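3. Material y superficie de doblado

3.1. La cama como superficie de trabajo

Los estudios sobre doblado doméstico suelen dar por supuesta una mesa. En las entrevistas previas de Aguirre, sin embargo, 21 de las 40 personas consultadas declararon doblar la ropa sobre la cama, y solo una minoría disponía de una superficie rígida del tamaño suficiente. Por este motivo decidimos trabajar en un dormitorio amueblado, con colchón de tamaño grande, sábana blanca y edredón. La habitación se eligió siguiendo los criterios de Gallardo: espacio libre a ambos lados, cabecero fijo y luz uniforme sobre la zona de trabajo.

El edredón se dejó plegado a lo largo en el lado derecho de la cama. Con esto quedaba libre la parte izquierda y central de la sábana, que es la zona a la que nos referimos en adelante como campo de doblado. Las almohadas permanecieron junto al cabecero. La figura 1 muestra la disposición con una prenda negra ya recogida sobre la sábana.
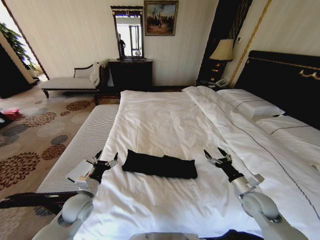 Figura 1. Campo de doblado, con la prenda negra recogida en un bulto aproximadamente rectangular y el edredón plegado a la derecha.

La sábana se alisó a mano antes de cada serie. Las arrugas previas de la superficie alteran la posición del bajo de la prenda y, en las pruebas preliminares hechas en septiembre, fueron la causa principal de las series descartadas. El material textil procedía de un lote de 50 piezas de punto suministrado por Prutoria, del que se apartaron 25 por presentar costuras rígidas o estampados de gran superficie. Los estampados pequeños se admitieron, siempre que no impidieran el pliegue longitudinal.

3.2. Extendido de la prenda

Cada serie comienza con el extendido. La prenda se toma por las dos esquinas superiores, con el borde del cuello orientado hacia el cabecero, y se deja sobre la sábana. 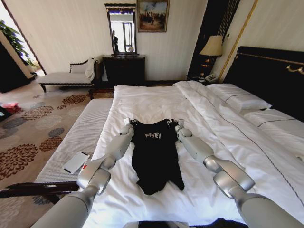

La tensión entre los hombros debe ser moderada. Si se separan demasiado, el tejido de punto cede y la anchura medida deja de ser comparable con la del patrón. El bajo se corrige en un segundo paso, tirando de él hacia los pies de la cama, y solo entonces se registra el contorno. En las prendas pequeñas esta corrección ocupó casi 40 segundos, más que el propio plegado – resultado que ya apuntaba el informe de Cilmont para ropa infantil.

3.3. Agarre por un solo punto

Junto al extendido por las esquinas se consideró el agarre por un solo punto, frecuente cuando la ropa se recoge de un montón. El tejido responde de otro modo, porque las arrugas se organizan a partir de la zona sujeta y llegan a partes de la prenda que nadie ha tocado. 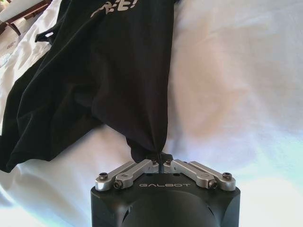
El algodón de punto fino conserva mal una forma impuesta desde un único agarre, y el pliegue resultante depende mucho de la cantidad de tela tomada. Para describirlo distinguimos entre el pellizco y la caída. En la camiseta negra, el pellizco forma un cono apretado y retorcido, y desde él la tela se abre hacia fuera en una caída larga y diagonal, con pliegues blandos. Clasificamos esta configuración como caída en abanico. Las prendas en este estado no se midieron directamente: se soltaron, se extendieron de nuevo según lo indicado en 3.2 y se anotó el número de correcciones necesarias. La tabla de códigos empleada es la de Skilteck, a la que añadimos una categoría para los bajos enrollados.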